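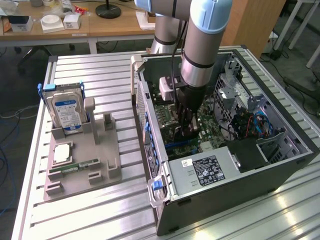
*A desktop tower with its side panel off and the motherboard showing.*

# Vunov Medve loop pedal

June 9, 2024

I have wanted a loop pedal for longer than I'd care to admit, and every time I got close to buying one I'd talk myself into new strings and a nice lunch instead. Then Levente Deák, who I play with in a duo called Mollum, came back from a weekend away with a Medve under his arm and told me I could keep it until August. So this has been a long loan, and I've used it nearly every evening (sorry, neighbors).

The Medve is a single-track looper. You get one footswitch, one big volume knob, a small knob for fade, and a row of lights that crawls along to tell you where you are in the loop. The longest loop it will hold is 56 seconds, and I thought that sounded stingy until I sat down and played with it. Most of what I do is eight bars of fingerpicking with something droopy over the top, and I've only bumped into the limit once, on a very slow waltz that probably needed trimming anyway.

What I love most is the switch. It's soft! My old delay pedal has a switch that clunks so loudly you can hear it on recordings, and this one just gives a little under your foot and gets on with it. The timing is tight too. If you come in a hair late, you'll hear it, but that's your fault and mine, and after a week or so I'd stopped doing it. Tap once to record, tap again to play, tap again to add a layer, hold to wipe the lot. I wiped a lovely thing by accident on the second night, when I held my foot down while reaching for my tea, and I'm still a bit sore about it.

The sound is warm and close to what goes in. I tried it with my nylon-string guitar, with a cheap electric, and with Levente's viola through a clip-on pickup, and the viola was the real surprise - by the third layer it was like having a small, slightly grumpy string section in the kitchen. Pile on too much low end and it does get muddy, so I've taken to rolling the bass off a bit before I start stacking. The fade knob is lovely for this. Turn it up a quarter and older layers sink slowly while new ones come in over them, and you can noodle like that for an hour without noticing dinner has gone cold.

We took it out to the open night at Branden, where Barnabás Katona was doing the sound, and used it on our song "1666," the long one with the humming in it. I'd worried about seeing the lights from standing height, and they were fine indoors, though I did squint at them during soundcheck with the patio doors open. Barnabás asked for a bit less level out of it, I turned the big knob down, and we were off.

My grumbles are small. There are only 3 memory slots, and moving between them means holding the switch and counting blinks, so I can't see myself doing it mid-set. There's no battery option either, and the power supply has a short, stubby cable that never quite reaches anything. I'd also have liked rubber feet, as mine wandered across the floorboards until I put it on a bath mat.

If you want drum patterns, several tracks and a screen, you'll be happier with something bigger. For someone writing songs at home and playing small rooms now and then, I think it's a joy, and I've started saving for my own - Levente would like his back.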